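FOR IMMEDIATE RELEASE - December

# Umham opens its doors for a look at Bravo, the robot that practises on screen first

**Free afternoon of demonstrations, talks and hands-on sessions at the Prumel building. Families welcome. Doors 1pm.**

Umham, the small firm that builds handling software for kitchens, canteens and packing rooms, is holding its first open day this month. On show: Bravo, a system that teaches a robot arm to pick up everyday things and put them where they are wanted. Most of that teaching happens in simulation, on a computer, and the open day is built around letting people see how that side of the work is done.

Visitors will be able to watch practice runs on the big screen, try steering the simulated arm themselves, and put questions to the people who wrote it. There is tea. There are also biscuits, but come early.

"We get asked what we do all day and the answer sounds dull until you see it," said Gisela Cabral, who started Umham and still runs it. "You sit somebody in front of the screen, they try to get a piece of fruit into a cup, they miss by a mile, and they start asking really good questions."

## What is on

The afternoon runs from 1pm to 5.30pm. Drop in when you like, no need to stay for all of it.

- **1pm** - Doors, tea, badges
- **1.30pm** - Welcome from Gisela Cabral, ground floor
- **2pm** - First demonstration: Bravo in simulation, with Nuria Seyoum
- **3pm** - Hands-on session, two stations, first come first served
- **3.45pm** - Talk: "Bruised pears and blank tables", Victor Athumani
- **4.30pm** - Second demonstration, same as the first, for anybody who missed it
- **5.30pm** - Close

The room for demonstrations seats 90. If it is full when you arrive, the second showing is usually quieter and the talk is being relayed to the room next door.

## Fruit, cups and a lot of practice

Bravo learns on tabletop tasks. Simple ones, deliberately. A few objects on a plain surface, an instruction in ordinary words, and then the arm has to sort out the rest. Where is the thing, how wide is it, which way to come at it, how hard to hold on, when to let go.

A practice run on a computer costs very little and nothing gets squashed. Umham can shift the objects, change the light, start again. The current set of tabletop layouts stands at 2,452 and is still growing, with new ones added by hand as well as by script.

Nuria Seyoum, who leads the simulation work, will take visitors through a handful of these at the 2pm demonstration and explain how each one is set up. She plans to keep the pace slow and to stop for questions.

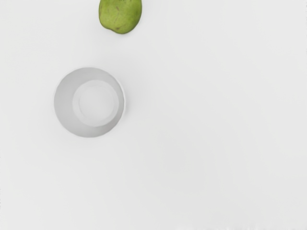 "People expect the hard ones to be the cluttered ones," said Seyoum. "Sometimes, yes. But a sparse layout has its own problems. The software has very little to get its bearings from. Pale thing on a pale surface, soft light, hardly any shadow - that is a proper test of whether it can find an edge."

She will also show what the camera views look like before anything moves, and talk about why the team uses several of them. A view from straight above is good for working out where things sit in relation to each other. It is poor for judging height. A lower view from the side helps with that but things get hidden behind other things. Bravo has to make do with whatever it is given.

Fruit turns up a lot in the practice sets. Athumani's talk is largely about this. A pear is an awkward shape, wider at one end than the other, and it rolls in a way that a ball does not. Real ones also come with marks and speckles, so the simulated fruit has them as well. Early versions of the fruit were perfectly smooth and shiny and the software got very good at finding perfectly smooth and shiny fruit, which was no use to anyone with a fruit bowl.

"I spent the best part of a month on blemishes," said Victor Athumani. "My mother asked what I was working on and I told her brown spots. She has not asked since."

Cups are the other regular. A cup is a hollow thing, and the arm has to treat the opening, the rim and the outside wall as three different matters depending on the job. Lift the cup and it might go for the wall. Put something inside and it needs the opening, and needs to know whether the thing will fit. Visitors can try both at the hands-on stations.

## Try it yourself

Two stations will be set up from 3pm, each with a screen and a hand controller. Turns last five minutes. The tasks start easy and get fiddly. Children under ten should have a grown-up with them, mostly to share out the controller.

Yamila Lucero designed the stations and will be on hand all afternoon to help. She tested them last month with pupils from a nearby school and made changes on the back of what they told her. The buttons are bigger now. The instructions are shorter. There is a restart key that actualy restarts.

Scores are not kept. Several of the pupils asked for them and may yet get their way next year.

"The grown-ups were more cautious," said Lucero. "They would hover the arm over the cup for ages. The kids just went for it, knocked it flying, pressed restart, had another go. Which is a fair description of how Bravo learns too."

## Where it is going

Umham is working with Cukus, a catering supplier, on a trial of Bravo in a tray-filling line. The trial is due to begin in the new year and will start with whole fruit and lidded pots. Soledad Zúñiga, who looks after the trial for Cukus, will be at the open day and has agreed to take questions after the talk.

"We have almost 130 different items that go on a tray over a year," said Zúñiga. "Nobody wants a machine that needs a week of setting up every time we swap apples for pears. That was the first thing I said to Gisela and it is the thing we will be checking."

She added that staff on the line have been asked for their views from the start and that several of them are coming along on the day. They will see the same demonstrations as everyone else and have their own session with the team afterwards.

No results from the trial will be given at the open day, as there aren't any yet. Umham expects to say more in the spring.

## Getting there

The Prumel building is on the corner by the old bus depot, blue door, bell on the left. There is a ramp at the side entrance, a lift to the first floor and an accessible toilet on the ground floor. A hearing loop is fitted in the demonstration room. Please say on arrival if you need a seat near the front and one will be kept.

Parking is limited to the street. Bikes can go in the yard - bring a lock.

Entry is free. Booking is not needed for single visitors or families but groups of six or more should get in touch beforehand so that we can sort out chairs.

Assistance dogs welcome. Other dogs, sorry, no.

## For press

Reporters and photographers are welcome from noon, an hour before the doors open. Gisela Cabral and Nuria Seyoum are both free for interviews between 12 and 1pm, and Victor Athumani can be grabbed after his talk. Soledad Zúñiga is happy to speak about the Cukus trial but has to leave by 5pm.

Filming is allowed in the demonstration room. Please ask before filming at the hands-on stations as there will be children taking part. Stills from the simulation can be supplied in print quality on request, tell us the size you need and when you need it by.

Please let the press desk know if you plan to bring lights or a tripod, the room is not large.

## About Umham

Umham makes software that helps robot arms handle ordinary objects. It works from the first floor of the Prumel building and takes on a small number of trials each year with firms in catering and packing. Bravo is its main product.

## Notes to editors

1. Bravo is the name of the software. It is not the name of the arm. Please don't call the arm Bravo, we have tried and it gets confusing.
2. The figure for tabletop layouts was correct at the time of writing and covers practice layouts only. Layouts held back for testing are seperate.
3. Soledad Zúñiga's surname takes an accent on both the u and, on the n, a tilde. Please keep them.
4. The talk will be relayed live next door but not recorded. Slides will be sent to anyone who leaves an address at the desk.

**Press contact:** Yamila Lucero, Umham press desk, first floor, Prumel building. Calls answered 9am to 4pm. Messages left after that will be picked up the next morning.

ENDS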